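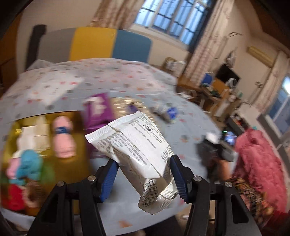
Juton begins taking orders today, 07/03/2022, for a hand-held gripper kit and a matching recording service, aimed at small teams that want household demonstrations for their robots but have no arm to spare for collecting them.

The kit is sold under the name Omilell. The operator holds the gripper, picks things up and puts them down in an ordinary room, and the camera mounted on the tool records the fingers and whatever they are handling. The recordings are then uploaded to Juton, which checks them and returns them in a form that can be used for training.

The gripper has black plates with triangular cut-outs and blue finger pads with fine ribs across the face. Maricruz Nava, who runs the hardware side at Juton, said the ribs were added for thin packaging such as snack pouches, which earlier smooth pads tended to let go of when the operator turned the wrist.

"A pouch folds when you squeeze it, and every one folds a bit differently," Nava said. "We wanted people to be able to pick one up off a bedsheet on the first day, without a lot of practice."

A single kit costs $2762. That price covers the tool, a case, one spare set of pads and 80 hours of checked recordings. Extra hours are billed by the month. Customers who already have their own software can buy the kit without the service, though Juton has not yet set a price for that version.

Small pantry items are part of the starter task list, along with bottles and folded clothes. The list is meant to be followed in bedrooms and kitchens as they are, with the usual things left lying on the furniture. Operators can add tasks of their own, and the service will sort them under a separate heading.

Cleltlow, a two-room software shop that writes control programs for home robots, had the kit on trial for six weeks before the launch. Kayode Wike, its lead engineer, said setup took one afternoon and that the pads were easy to swap. He was less happy with the upload tool, which stopped 3 times during long transfers and had to be started over by hand.

"The gripper is fine - I would buy it again for the pads alone," Wike said. "The upload page needs work, and we told them so."

Juton said a new version of the upload tool, named Pastor, is in testing and will go out to all customers at no charge in September. It will pick up a broken transfer where it left off.

Morenike Fashola, who handles orders, said the first kits will ship within six weeks of payment. Buyers are limited to 6 kits each until the first batch is gone. A left-handed grip is planned but has no date. Replacement pads are sold in pairs, and the warranty on the tool runs for one year - pads are not included.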